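27/11/2019

Folding things with somebody else's fingers

So I have spent most of this week making beds and folding laundry, and if you'd told me at school that this was where an engineering degree went, I'd have been thrilled, because at least I already knew how to fold laundry. Or I thought I did!

Quick catch-up for anyone who only comes here for the bread posts. Since September I've been working on a project called Dudberg, which is trying to get a robot to do housework by copying people. We don't write out the moves. A person does the job by hand, holding a gripper with the same kind of fingers the robot has, and there's a camera on the gripper that sees what the fingers see. Do it enough times and the software starts to pick up the pattern. Our target for cloth is 500 good runs. As of this afternoon I'm at 184, and my right hand would like it known that it feels every one of them.

Before this we did everything by remote control. You sat in a chair with a pair of handles (we called the whole setup Guthrie, no idea why, it was on a sticker when I got there) and the arm across the room did what your hands did, only a beat late. It was fine for picking up blocks. For cloth it was miserable. You can't feel anything, so you close the fingers on what you think is one corner and you've got three layers and a bit of the sheet, and then you lift and the whole lot comes up like a tent. One shirt took me 13 minutes. A shirt!

With the hand-held gripper I can do a simple fold in 40 seconds on a good day. You still don't feel the fabric properly, but you feel the weight of it, and you feel when it slips. That's a huge difference, and I don't think I'd have believed how huge without those weeks in the Guthrie chair.

What I'm learning, slowly:

Come in low

My instinct is to pinch from above, the way I'd pick up a sock. The fingers don't like that. They push the cloth down into the mattress and then close on a wrinkle. If I bring them in nearly flat and let one pad slide along the sheet, I get the edge much more often. A soft bed makes this harder than a table does, by the way. Everything sinks. I've started pressing the sheet down a little with the lower finger and then scooping, and my numbers for the day went up straight away.

Stop before you grab

This one came from Vaida Kļaviņa, who has done far more of these than I have and watches my runs with a face I can only describe as patient. I was rushing the approach. She told me to get the fingers open on either side of the cloth, hold still for a breath, and then close. The pause gives the software a clean look at where things are before the pads cover it all up. It feels silly, standing over a bed holding your breath at a pile of folded blue cloth, but my discarded runs dropped a lot after that.
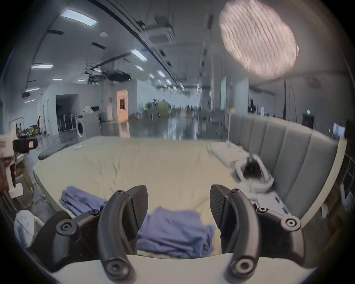

Leave the mess alone

I kept smoothing the sheet between runs. Couldn't help it, I'm my mother's daughter. Vaida caught me at it and made me stop, and she's right, a robot that has only ever met a perfectly flat bed is going to have a terrible time in my apartment. So now the wrinkles stay, and the second pile stays wherever I dumped it, and I start each run from a slightly different spot. My shoulders twitch every single time.

Say when it went wrong

There's a big temptation to keep a run that was nearly good. You dropped the corner but you got it back, so who's going to know? Well, the robot is. We tested an early batch on the arm (its name is Wumer, I didn't pick that one either) and it had learned to grab a corner, let go, and grab it again. Every time! That was my little fumble, played back to me by a machine, and I've been much stricter with the delete button.

My niece asked me on the phone if Wumer was like her Furby, and could it talk. I said no, it mostly folds things badly. She was not impressed and went back to her cereal.

Next up is towels, which are thicker and stay where you put them, so I'm hopeful. After that it's fitted sheets. I can't fold a fitted sheet with my own two hands, so if anyone has a method that works, please put it in the comments before I teach a robot to roll it into a ball and shove it in the closet.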